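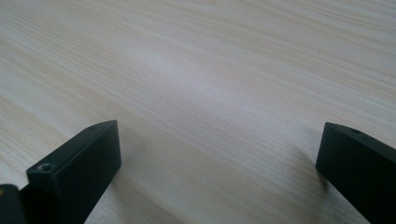
Figure 1. View from the hand-held gripper, fingers open over the work table.

Progress report no. 2, project Greltum: teaching table tasks by hand demonstration
Prepared by Obaidul Sivakumar for the Ralness program office
September 25, 2019

1. Where we are

The first report ended with the construction of the hand-held gripper. Since then we have been recording. The plan for this period asked for 1,000 demonstrations by the end of October, and at the moment of writing we have 339 which passed our check. This is less than I promised. The reasons are in section 3, and I propose a corrected schedule in section 5.

2. What was done

The hand-held gripper is now in daily use. The person who demonstrates holds it, brings it above the table, closes the fingers on the object and puts the object in its new place. The camera sits on the tool, so the recording contains the same view which the robot arm will have later. Figure 1 is typical for the beginning of a recording: the two black fingers come in from the bottom of the view, one left and one right, and between them there is only the wood of the table.

We ask every operator to start from such a position, with the fingers open and both tips visible. In the first weeks we did not have this rule. People started with the fingers half closed, or already over the object, and the opening width could not be calibrated from the recording itself. Those early recordings are kept on the disk but they are not included in the number above.

Three tasks are defined: pick and place of one object, sorting by size, and putting a lid on a container. For the first task the recording is complete with 200 demonstrations. The other 139 are divided between sorting and the lid, and most of them are sorting. The lid task is slow, and operators become tired in the wrist after 25 repetitions, so we made this the limit for one session.

We also compared the hand-held tool with remote control of the arm on the first task. With remote control the operator needs much more time for one placement and makes many small corrections, which the trained program then copies. The movements with the hand-held tool are smoother. Remote control has one advantage: everything that was shown is possible for the arm. By hand, people sometimes turn the tool to an angle which the arm cannot reach. We now test each recording for this before we accept it.

3. Problems and delays

The light on the table. The surface is pale, and the lamps make a bright patch on it where the grain of the wood becomes weak. The software which follows the movement of the camera needs some texture to hold on to, and in this patch it sometimes loses the position. You can notice the patch in Figure 1 near the middle, a little higher than the fingers. We tried to move the lamps, with partial success. I have asked Plasero for a price for diffuser panels and expect the answer in October.

Shadows of the fingers. They also fall on the table, and we were afraid that they would disturb the training. Until now we did not find such an effect, but our test was small — I would not like to make a strong statement yet.

Finger screws. On two occasions a finger became loose during a session and the recordings of that session had to be rejected. The screws are now checked before each session and the check is signed in the log.

Staff. One operator left the project in the summer and the replacement needed training.

4. Budget

Spending is inside the plan, except for the line "small mechanical parts", where the spare fingers from Mondal were not foreseen. I ask for permission to cover them from the travel line, of which only a small part was used. The diffuser panels, if we order them, can be paid from the same line.

5. Next period

— Finish the sorting task first, then the lid task, with not more than one lid session per operator per day.
— Decide about the diffuser panels.
— Run the first trained program on the arm for the pick and place task, and report the results also if they are poor.

I ask the program office to move the date for the 1,000 demonstrations to the end of the next period. If this is not possible, we can leave out the lid task and reach a smaller total with two tasks only. Please let me know which you prefer before we fix the operator hours.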